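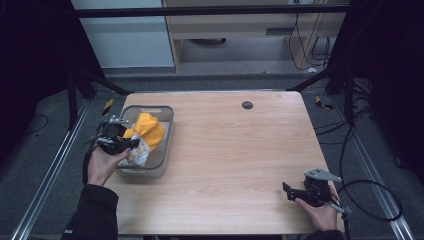 Home | News | Town | Business | Sport | Letters | Contact

Filed under: Town News, Waste and Recycling

Textile collection in Trokport moves to every second week

12th November

Households in Trokport will be able to put out old clothes and other textiles every second week from the start of the new year. Until now the collection truck came only once a month, and many residents complained that the bags stayed too long in hallways and on balconies.

The change was announced by the town's waste office after a trial in the Bermúdez district, which started in July. During the trial, 90 households received a collection every two weeks and were asked to sort their textiles at home in two groups: things that another person can still wear or use, and things that are only good as material.

According to the waste office, the result of the trial was better than expected. The bags were lighter and cleaner, and fewer of them had to be thrown away because of damp. The office did not give a figure for the weight collected, but said that a report will be put on the town's website before the winter holidays.

The collected textiles go to the sorting hall of Plistora, a company which has worked with the town for several years. There the bags are opened and the contents are checked by hand. Clothes in good condition are sold in the company's shop on the harbor road or sent to other second-hand shops in the region. Cotton with holes or stains is cut into wiping cloths for garages and print shops. The rest is pressed into bales and goes to a factory in Turkuseck, where it is torn to fibers and made into filling for mattresses and into sound panels for walls.

Plistora says that the biggest problem in the hall is still the wet bag. One wet bag can spoil the whole cage in which it lies, and then also the good clothes are lost. The company asks residents to put their bags out on the morning of the collection and not the evening before, especially in the rainy months. A bag should be tied with a knot. Tape is difficult to open and often tears the clothes under it.

What can be given

The list of accepted things becomes a little longer with the new schedule. Besides clothes, the truck will take bed sheets, towels, curtains, tablecloths, cleaning cloths which have been washed, cloth bags, and pairs of shoes tied together by the laces. Blankets are also accepted, but only if they have no feathers inside. Single socks may be given too, in the bag for material.

Not accepted are carpets, pillows, wet clothes, textiles with oil or paint on them, and toys with batteries. Work clothes with a company name on them can be given only as material, and the sorting hall will not sell them. Carpets and pillows can be brought to the recycling yard without payment, as before.

Buttons and zippers should stay on the clothes. In the trial some households removed them with much care, and the sorting hall says that this is kind but not needed. A missing button makes a shirt harder to sell, and for the torn material there is a machine at the factory in Turkuseck which takes out the metal parts.

New bags, and where to get them

Each household will receive a roll with 10 bags by mail in the last weeks of the year. The bags come in two colors – green for things that can be used again, and gray for material. When the roll is finished, a new one can be picked up at the town hall, at the library, or at the Plistora shop. The bags cost nothing. Residents who prefer their own bags may use them, if they are clear or if the word "textiles" is written on them in large letters.

For apartment buildings with many tenants the town will offer shared containers with a lid. There are 1,000 rolls of the shared container liners in the town's storage, and the office says this is enough for the first season. Building managers must ask for a container in writing, and they must name a place for it which is dry and which the truck can reach without a key. A container in a locked yard is possible only if the building has a gate with a number code.

The days of collection will be different for each district. The calendar will be printed on the back of the letter that comes with the bags, and it can also be asked for by phone. Bermúdez keeps the same rhythm as in the trial. The old town has narrow streets and will be served by a smaller truck, which comes early in the morning, before the deliveries to the shops. Residents there should have their bags on the sidewalk by six o'clock.

Cost and criticism

The second truck and the extra hours will be paid from the normal waste budget. The fee for households does not change next year. For the year after, the waste office did not want to promise anything – it depends on the price that the factories pay for sorted material, and this price has gone down in the last two winters.

In the town council most members supported the plan. Some criticism came from the owners of small second-hand shops, who are afraid that good clothes will now go directly to Plistora and not to them. The council answered that residents are free to bring their clothes where they want, and the letter to the households will include a list with the addresses of all second-hand shops in Trokport. The shop owners had also asked for a shared sale day in the market hall. This request will be discussed in the spring.

Another question in the meeting was about repair. The library has a sewing corner with two machines, which can be used for free during opening hours, but it is often full. The council agreed to look for a second room. Until one is found, the sewing corner will stay open one hour longer on two evenings of the week, and places can be reserved at the front desk. Thread and needles are there, but fabric for patches must be brought from home.

Residents who took part in the trial do not need to do anything, and the bags they still have at home remain valid. All others should wait for the letter. People who have not received it by the end of the year can contact the waste office at the town hall, on the ground floor, during the usual hours.

The monthly collection goes on as normal until then. The last truck of the old schedule will also take bags that are not sorted.

Share this article (10) | 2 comments | Print

Previous: Bus stop at harbor road moved during works | Next: Library looks for old photos of the market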